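Shafiq Pathirana
1 December 2019

A thread on shapewear, "waist trainers" and the history that gets printed on the swing tag. Grab a cuppa, I'm in a mood.
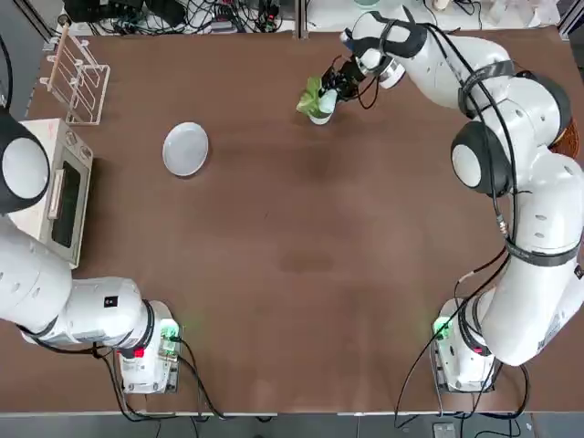

1/
My sister bought a waist trainer from Ostel. Nice box. On the inside of the lid was a paragraph saying women have "always" shaped their waists this way and that the product "honours a 500 year tradition". I've been chewing on that sentence for a week.

2/
First, "this way". The thing in the box is latex with hooks up the front. There was no latex being hooked around anyone 500 years ago. If you want the tradition, you want linen, wool, paste, reed, and later baleen. Different materials, different shape, different job.

3/
And the job matters. A lot of early stiffened bodices weren't chasing a tiny waist at all. They made a smooth cone of the torso and held the bust up and flat so the expensive fabric on top sat without wrinkles. Look at the portraits. You see a funnel. The hourglass look comes much later.

4/
Then someone always brings up Catherine de' Medici and the rule that ladies at court had to have a 13 inch waist. Ask them for the document. I've asked a fair few people over the years. What I get back is another blog, which links to a book, which cites an older book, which cites thin air.

5/
Same deal with the iron corsets in museum cases. Some may be orthopaedic, some are likely later pieces made for collectors who liked that sort of thing. Very hard to say any of them was everyday wear. But they photograph well, so onto the mood board they go.

6/
And ribs. No, there's no good evidence Victorian women were having ribs taken out to fit their corsets. Think about surgery in that period. Think about infection. Then think about someone signing up for it so a dress would close.

7/
"But I've seen corsets with an 18 inch waist!" You've seen corsets that measure 18 inches laced fully shut. Plenty of people wore them with a gap at the back. Measuring the garment doesn't tell you the waist, same as measuring my belt on its last hole won't tell you mine (I wish).

8/
Also, small clothes survive better. Larger ones got cut down, handed on, remade, worn to rags. The little ones that fit hardly anyone stayed in the drawer. So what's left in collections leans small and we go around saying how tiny they all were.

9/
Now the sales side. Ostel's page says you'll lose 2 inches "from the first wear". Sure. If I sit on a cushion it gets flatter. The question is what it looks like when I stand up, and on that the page goes quiet.

10/
Tovar is sneakier. Their wording is "may support the appearance of a more defined silhouette". Read that again slowly. May. Support. The appearance of. I'd like to pay for mine in money that may support the appearance of dollars.

11/
Then there's Brurnomon, which does a "heritage" line. I wrote to them in May and asked which period the pattern was taken from. The reply said it was "inspired by the golden age of corsetry". I wrote back asking which one. Still waiting.

12/
I did get hold of one. Plastic bones, glued tape, grommets that had started pulling before I'd even got it onto the dress form. Colour was nice, I'll give them that. The centre front buckled as soon as the laces took any strain.

13/
A proper made-to-measure corset costs what it costs because somebody fits it to you, makes a mock-up, fits it again and only then cuts the good cloth. If yours came in S, M and L, there was no such person.

14/
To be fair to Branix, they're the only one of the lot that publishes a size chart with hip spring and torso length on it. Their product copy still says "detox", and I can't for the life of me work out what a girdle is supposed to be removing from your liver.

15/
On the sweat claim: you're hot because you've wrapped rubber around your middle. Whatever the scale drops by will be back after a couple of glasses of water.

16/
I'm not against any of it as clothing, by the way. Wear a corset if you like wearing a corset. I've made 15 of them and I've got two I wear under a coat when my back's crook, purely because I like the feeling. Please don't take that as medical advice.

17/
What I object to is the borrowed history. "Women have always done this" is a sales line wearing a museum lanyard. It makes a rubber tube sound ancient, and it makes the women who came before sound like fools who'd strap on anything.

18/
Most of them weren't fools. They laced up in the morning, did the washing, ran the shop, chased the kids. Stays held up heavy skirts and gave a bit of bust support before there was anything else to do it. Some laced too tight, and doctors of the day wrote a lot of hot air about those ones, plus a fair bit about everyone else.

19/
Before you share the next "shocking facts about corsets" post, check whether it names one single source. A painting counts if they tell you the year. A still from a film doesn't.

20/
A few people have asked what my sister did with hers. She sent it back. Ostel took the return postage out of the refund, and the lid with the paragraph on it is stuck to my workroom door.

21/
Replies are open. If you have the Medici document I'd love to see it, shelf mark please.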